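Siltenia Facilities Service Desk
Ticket 900-84: Wireless connection drops in Wustton annex
Status: Resolved
Opened: 12/19/24
Priority: 2

Reported issue

Staff in the Wustton annex report that laptops lose the wireless connection several times per hour. The network name stays visible, but pages do not load until the user disconnects and joins again. Wired desktops in the same offices are not affected.

Initial checks

The access point was restarted remotely and came back online with no errors. Signal strength at the reception desk was within the normal range. The event log showed repeated address renewals from the same group of laptops, each followed by a timeout. The requester was asked to forget the network on one laptop and join again. The drops continued.

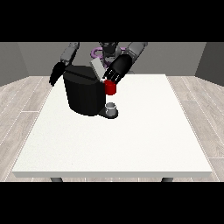 The address pool for the annex was reviewed next. It had last been changed in July, when the Kılıçarslan billing team moved in, and the lease time had been left at 18 minutes. The site survey form was also updated at this stage. Under room type it now reads "box-shaped, gray walls, light wood-grain floor, white rectangular table," and the mounting point is listed as the rear wall - the earlier form gave no location at all.

Cause

A second address server was active on a Breltness print unit following a firmware update. Laptops that renewed through the print unit received a gateway that does not exist on the annex network.

Resolution

The address service on the print unit was turned off. The lease time was set to the Siltenia standard. All affected laptops were restarted and received correct settings. The requester confirmed normal service and agreed to closure.

Follow-up

Print units at other sites are to be checked for the same setting before the next firmware update. Any new drops should be reported under a new ticket, with the laptop name and the time of the drop.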